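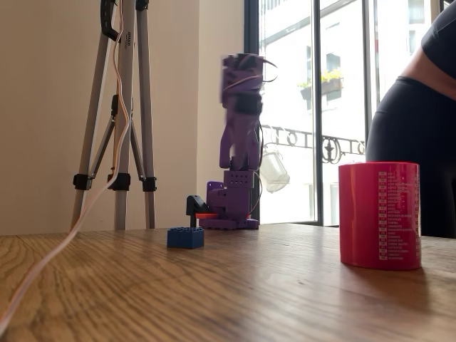
Oiling a honey-brown table by a window: keep the warm colour or go paler?

bluegumbench
Finally got the dining table into the room with the big window and I'm a bit in love with it. Long grain running left to right, and when the light hits the middle it goes nearly white. Trouble is the old finish is getting thin (3150 postcode, western sun, blinds up all day) and I want to redo the top before Christmas. Walls are plain cream, so I reckon the warm colour does a lot of work in there. Hardwax oil, or stick with varnish?

tassie_offcuts
Ooh, lovely grain! Oil, every time. You can patch a worn spot on a Sunday arvo and be eating off it by Wednesday. Varnish looks gorgeous until the first scratch and then you're doing the whole top again.

Kerfuffle61
Going to disagree. If kids use it, or it doubles as a workbench, varnish wins. I had oil on ours for two years and there was a ring for every mug we own. Satin polyurethane, three thin coats, 400 grit between them, and it still looks great.

tassie_offcuts
Three thin coats of what, though? Rings usually mean not enough oil or the wrong oil. Which one did you use?

Kerfuffle61
The Dimar one in the green tin. Two coats, by the book.

ZuzanaH
Hello all, Zuzana Halás here, mostly a lurker. I've used Dimar and Usau on the same table, one leaf each, and the Usau held up much better against tea. It does go more orange! On a top that's already honey-coloured I'd try it underneath first. Also, is it solid or veneer? If it's veneer please don't go at it with a belt sander, I cried over mine in October.

bluegumbench
Had a look underneath with a torch and I think it's solid, the grain carries round the end. No belt sander, promise. We do have Lego on it most days, so the scratch thing is real.

Kerfuffle61
Lego! Varnish. I rest my case.

tassie_offcuts
Lego is exactly why I'd oil it haha. Little studs dragged across poly leave white lines, on oil you just rub a bit more in.

plainsawn
Whatever you pick, felt under anything with a hard metal or plastic base. Big tins and pots are the worst, they pick up one grain of sand and draw you a perfect arc.

bluegumbench
Righto, ordering a sample tin of the Usau and doing a test patch on the underside this weekend. Will report back on the orange!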